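Verkmont Open Lab: I Went for the Cookies and Stayed Four Hours

My nephew's class got invited to the student project afternoon at Verkmont in February, and they were short one grown-up for the van, so guess who got to go! I've walked past that building for years and always figured it was storage. Second floor, through two heavy doors, and you come out into one huge room with desks going back forever and pipes all over the ceiling.

The program is called Kellurier (I asked what it means and got three different answers). It's a semester course where student teams get a robot arm, a table and one job, and they have until spring to make the arm do it. There were 86 of us visitors signed up, split into groups of 13 or so kids each, and we got a green sticker and a guy named Silvan Ortner. He teaches the course and talks faster than anyone I've ever met, but the kids were glued to him.

First stop was the team called Wistitz. Their job is the pharmacy task, which sounds easy: pick up a bottle, put it where it goes. Silvan put the wrist camera view up for the kids so they could see the table the way the arm sees it. I loved this part. You get the two black fingers poking up at you from the bottom and a whole lot of tabletop in between, and suddenly you understand why a small bottle lying on its side is such a pain. It can roll, it can point any which way, and the fingers have to come in at the right angle to get around it.

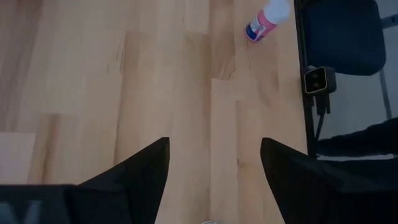
The arm's own view of the table, with the pink-labeled bottle still a good way off.

One of the Wistitz students told us they had logged 441 tries at picking since the start of the course, and she knew the number by heart, which tells you something about her semester. The kids wanted to know which bottle was the worst. Anything with a shiny label, she said, and anything round that isn't standing up. Then my nephew asked if it could open a soda. (Not on the list, apparently. He was crushed.)

After that came the shelf version of the task, which is the one they get graded on. The bottles stand in a row on a long narrow board and you call out one of them. I'd expected something out of a car factory, with cages and yellow paint, and instead there's a ficus by the table and somebody at a desk in back getting on with their day. Also, look up! There are cameras hanging from the ceiling all over the place.

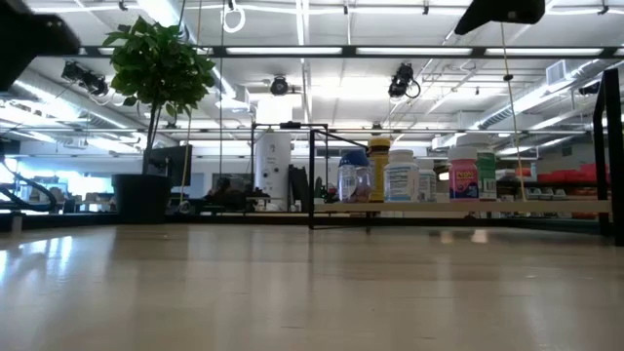
Do the students need to know how to program before they take the course?
Most of them have had one semester of it, and the teams are mixed so that each one has at least one person who is comfortable writing code.

We got to vote on which bottle to call, and of course with a bunch of ten-year-olds that took longer than anything the robot did all day. Pink won. There was also a strong minority for "all of them."

Cookie break around three. Go for the lemon ones.

The second team, Tiêu, works on the gripper itself, so they were more my speed. I fix sewing machines on the side and I can talk about small moving parts until people leave the room. They pass around old fingertips from earlier designs, some too slick, some too fat, one that looked chewed on. Each printed pair costs them next to nothing, but the whole team has a budget of 700 dollars for the semester and they're being stingy with it. I asked why the tips are so pointy and got a very good ten minutes on reaching between things that stand close together. They were nice enough to let me ask everything twice.

And here's one for my fellow duct fans (I know you're out there, my brother-in-law does HVAC and I sent it to him right away): 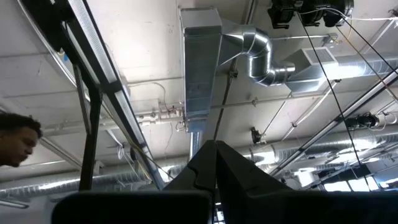 Fingers closed, pointing up, and all that lovely ductwork behind them.

He wrote back a thumbs up and a question about the elbow, so now I owe him an answer.

A few practical things if you want to go. Parking is behind the building and it fills up early. Bring a sweater for the kids. The tour has a lot of standing, and there's only one bathroom on that floor. Groups have to sign up through a school or a club, but Silvan said a knitting club would count, so I'm working on that. The graded runs are in the spring and families can come watch those too. My nephew has already told his mother he's going, and that I'm driving.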